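The Kirov Building, Second Floor

The visit was set for ten on Friday, and I was there by nine-thirty. I had cleaned that floor for six years and had never come in through the front.

My boss had sent me instead of going herself. She said I knew the rooms. What she wanted was a number she could use, one way or the other. Ketilsson had asked all the cleaning contractors in Heltham to come and see the Flalum do a break room, and she figured that if we stayed away we would look scared.

There was a sign-in sheet and a tray of rolls. I wore my good jacket. The man from Ketilsson handed me a folder and asked what my role was. I said operations.

"Great," he said. "Then you'll have good questions."

He talked in the hallway for a while. The lease was $2,780 a month with service included. My boss charged $2,000 for the same floor, nights, and paid me out of that, so I wrote both numbers on the folder and put a line between them. He said the price would come down. He said the machine had practiced on 82 rooms before this one and that it no longer mattered to it how the furniture was left.

I thought about how the furniture was left. On Mondays there was always one chair by the glass, where somebody sat to make calls. On Thursdays the sofa had crumbs down the back. You learn people that way without meeting them.

They had put a screen on the hallway wall so the group could follow along without crowding the machine. It switched between cameras every so often, and each time it did, the people in front of me stopped chewing.
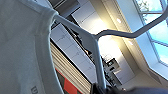
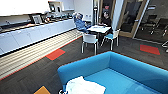
The break area on the second floor, Friday morning. The first picture is from the camera at the gripper, close to a white tube; the second has the blue sofa and the cloth.

I knew the room, but it took me a second with the first one. The cabinets ran downhill and the window leaned over. I had wiped those doors I don't know how many times and never once seen them from that side.

"Is it lost?" a woman behind me asked.

"No, no," the man said. "That's just the angle of the wrist."

When the screen changed I found the sofa right away, and the striped floor along the counter. Those stripes show everything. Coffee, salt in the winter, whatever comes in on a wheel. I asked how it handled the striped part.

He looked at the screen and then at me. "Handled it how?"

"Do you mop it or vacuum it?"

"Floors aren't in this release," he said. "This is surfaces and soft items."

I wrote that down. A man from another contractor leaned over to see what I was writing and then wrote it down too.

Somebody asked what happened with people in the room, and he said people were fine. I looked at the two at the table. One had a blue jacket on and was leaning back. The other was in black, with both hands on the tabletop. I tried to work out if I knew either of them from their desks -- the one with the hand cream, maybe, or the one who ate sunflower seeds. There was no way to tell. I only knew that place with the lights off and everybody gone.

At eleven they let us ask questions one at a time. I had a list from my boss about insurance and I read it out. Then I asked one of my own, which was where it put things it found. Earrings, badges, a child's drawing once, behind the cushion.

"It flags them," he said.

"To who?"

He said that was a good question and that he'd get back to me. He took my number. I gave him the office line.

I left down the back stairs out of habit. My cart was in the closet on the landing, with my gray sweater on the handle where I'd hung it Thursday night. I took the sweater and left the cart. Then I called my boss from the parking lot and told her $2,780, no floors.

"No floors?" she said. She laughed for a while. Then she asked how long I thought it would be before they did floors, and I said I hadn't asked.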